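Right, I promised a proper thread on the Rivley hand-held gripper kit once we'd had it long enough to have opinions. We've had it long enough. I have opinions. Get a brew.

Quick background for anyone new: we teach arms to do fiddly tabletop jobs, and the teaching data comes from people doing the job by hand with a gripper tool. No arm in the room at all. You hold the thing, you do the task, the recording gets turned into something an arm can learn from later.

We used to build our own out of printed parts and hope. Stustell started selling the Rivley as a pair, boxed, with spare pads and a little wrench, and we caved.

Price first because everyone asks. We paid £436 for the pair, and the pad refill pack is extra. Their bigger bundle was £525 and comes with a case and a second set of fingers. I went for the cheap one and I do slightly regret it (more on fingers in a bit).

Setup was lovely, I'll give them that. Out of the box and pairing before my tea had gone cold. The app nagged me to update, I updated, it nagged me again, then it stopped. Fine.

Grip feel: really good! The squeeze is light and there's no notchy bit halfway through like on our old ones. I can do a whole afternoon without my thumb going on strike.

Our test for any new gripper is thin stuff on a flat surface. Pens, cable ties, chopsticks, paintbrushes. Boxes and mugs are easy, anything can pick up a mug. A skinny handle lying flat on paper will tell you what your fingertips are really like.

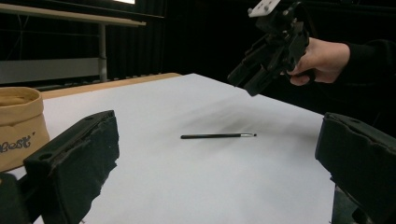
Stindeddale Manipulation Group – Tabletop Skills Team

The long black handle is the bit to go for. I try to come down square over it and close slowly. Go in at a slant and one finger gets there first and shoves the brush along the paper, and then you're chasing it about like a pea on a plate.

Now the pads. The foam is brilliant for grip and rubbish for lasting. Ours have gone ragged and torn along the edges, and mine is not a rough crowd. Swapping them is a two-minute job but lining up the new one is a faff, and if it's even a bit off you feel it on anything thin.

So, yes, buy the refills at the same time as the kit. I didn't, and then had to wait on a second delivery like a numpty.

Numbers, for those who like them. We've logged 476 takes on thin objects so far and kept 423. Most of the binned ones were me or a colleague fumbling the approach. A few were tracking dropouts, usually when we swung the tool round too fast.

Two-handed work is where it earns its money. One gripper in each hand, both in the same recording, no fussing with syncing afterwards. That alone used to eat my evenings.

Things I'd change: a tougher foam, please. A louder beep when recording starts. And a manual that doesn't send you to page nine to find out page four was out of date.

We also had a Lapiņa on loan in December. Nicer handle, much harder pads, so it lasts better but skates off anything shiny. If you mostly handle chunky things I'd look at that one instead.

Would I buy the Rivley again? Yep, with the bigger bundle this time, for the spare fingers. Being able to swap a whole finger and re-pad the old one later would save me so much grumbling.

Stustell do say a new pad material is on the way – no date on it. I've asked to try a set and will add to this thread if they turn up.

Replies open if you've got one and found a better foam. I will happily steal your idea.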